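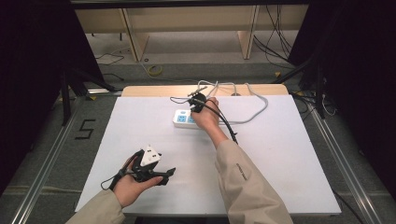
Binham publishes first results from household chores trial

PRESS RELEASE
For immediate release

Machines can now do some everyday household jobs well enough to be useful, but they are still poor at many of the small tasks people do without thinking. That is the main finding of a trial report published this month by Binham, the automation testing company.

The trial, called Grusudero, looked at whether robot arms could carry out chores in the home and on the shop floor after being trained on demonstrations given by people. Binham ran 2000 attempts between January and April at its test rooms in Hedavmont. The arms completed 1696 of them without help.

Results varied a good deal from chore to chore. Folding tea towels, putting tins on a shelf and moving cups from a tray to a rack were all done reliably. Putting a plug into a power strip was the hardest job in the trial. Most of the failed attempts came from this task and from one other, threading a bin liner over the rim of a bin.

Plugs are hard for a machine for several reasons. The pins have to meet the slots at the right angle, the cable pulls on the plug as it moves, and the strip itself can slide on a smooth surface. A person feels all of this through the fingers and corrects for it. The arms in the trial had cameras and a simple force sensor at the wrist, and they often pushed at the wrong moment or stopped too early.

Binham said in a statement: "We would not tell a household to buy a robot for its chores this year. A shop with shelves to fill and the same goods coming in each morning is a different matter, and for that kind of work the figures are good enough to start a paid pilot."

The demonstrations were recorded by people working at a table, using hand-held grippers and their own hands. Binham collected 778 demonstrations for the trial. Chores involving cables took the longest to record, as the cable has to be laid out afresh before each go.

Two of the arms used in the trial were supplied by Morikawa, which also provided spare fingers and servicing. Morikawa had no part in scoring the attempts. An attempt counted as complete only if the job was finished inside the time limit and nothing had been dropped or damaged.

The report also covers cost. Binham found that the time spent by staff resetting the table between attempts was greater than the time the arms spent working. The company says any business thinking about automation should include this kind of work in its sums.

A second round of trials will begin in September. It will include wiping down a worktop, loading a dishwasher and a repeat of the plug task with a softer fingertip.

The full report is available free of charge from Binham on request. Visits to the Hedavmont test rooms can be arranged for trade press and retailers through the Binham press office.

ENDS

Notes to editors

1. Binham tests automation equipment for retailers, landlords and care providers.

2. Grusudero is the name of the trial and is not a product for sale.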